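Conby shift notes - README

Hi! I put this folder together after we brought the arm into the prep room at Conby, mostly so the next site doesn't have to guess at everything the way we did. I'm a line lead and no engineer, so expect plain talk and some spelling I'll fix later.

What's in it: 1,345 short clips from the wrist camera, plus a log sheet for each shift. Clips are sorted by station (Desance is the long counter, Awwad is the one by the shelves). The log sheets are typed up from paper, so a few have gaps, mostly in August when half of us were on vacation.

The job changed more than I figured it would. We used to have five people lifting and setting down all day. Now two of them mind the arm, and the other three moved over to packing and checks. My shoulders are happier, I'll say that much! What I miss is the talking - you stand farther apart now, and the room feels bigger. The newer folks took to the Ino panel in an afternoon. I needed 10 shifts and a lot of sticky notes. 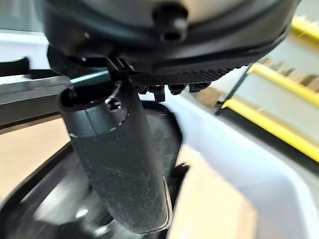 Who stops the arm if something looks wrong?
Whoever is closest, and you don't need to ask a lead first. Write the time on the log sheet afterward so the clip can be found.

Known problems: the clock on Awwad runs slow, and I haven't relabeled the early clips yet.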